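Jikach Two-Finger Gripper: Is It Worth the Line in Your Budget?

Posted June 14, 2018

I run the equipment budget for a small packing shop, so I read gripper brochures the way other people read used car ads. The Jikach two-finger came to us through Dramska, the reseller, with a quote that looked very good on page one and less good by page three. We've had it on a bench arm since December. I was against buying it and I'm still not sold, but I'm a little less against it than I was.

First, the money. The gripper is $2000. Dramska's sales sheet says "complete," and I'd like to know what they think that word means. The adapter plate for our arm was extra. So was the cable with the right plug on the end. The spare finger pads are $40 a pair, and you will want spare finger pads. Then there's the software license, which is free for 30 days and $900 a year after that if you want the force settings. Without the license you get open and close. I asked twice whether the license could be moved to a second gripper and got two different answers.

So if you're planning for next year, don't write down $2000. Write down the gripper, the license, the plate and the cable, and leave something for pads. Our first request went in with the brochure number on it and I had to go back and ask for more, and I didn't enjoy that meeting.

Setup took an afternoon. The manual is thin and was clearly written for a different arm. The wiring page is fine. The page on payload settings leaves out the weight of the adapter plate, so our arm kept stopping with a fault until somebody thought to add it in. Dramska's support line did pick up the phone, I'll give them that, but they read the same manual back to me.

How does it work? On boxes, well enough. On cartons with square sides I have no complaints. On soft goods in plastic bags it's hit or miss, and I don't believe the brochure's claim that it handles "all common packaging." Shiny bags slide out of the pads if you set the force low, and if you set it high you crease what's inside. We ended up keeping bags on the hand packing side, so part of the savings I was promised never showed up.

Noise is fine. Speed is slower than the spec sheet, at least with the force settings on. Pads wear faster than I'd like, mostly at the tips, and swapping them means a small hex key and some patience. I'd check the screws every week.

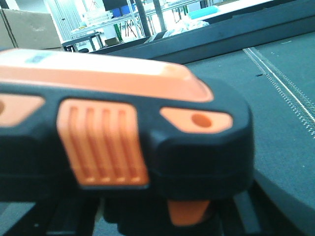 Size is the other thing to plan for. It's a chunky unit, and the reach tables in the brochure don't say much about clearance around the housing. We had to move our bins farther apart so it could get down between them, and that cost us a row of bins. If your bench is already tight, cut a block of foam to the housing dimensions and try it in your layout before you sign anything. We did it after, which was the wrong order.

We also had a quote from Ganosance for a similar gripper with the software included. Higher price up front, cheaper by the second year on paper. I couldn't get a demo unit out of them, and I don't buy things I haven't seen pick up one of our own boxes. Szilágyi makes a simpler air-driven one that I'd look at hard if you already have compressed air at the bench. We don't, and a compressor would have eaten the difference.

Would I buy the Jikach again? For square cartons, one arm, one shift, probably, at the real price and with the license terms in writing. For mixed goods, no. Ask Dramska for a trial on your own worst item and keep the purchase order in the drawer until you've seen it. I'll update this when the license renewal comes through, assuming they don't change the number on me.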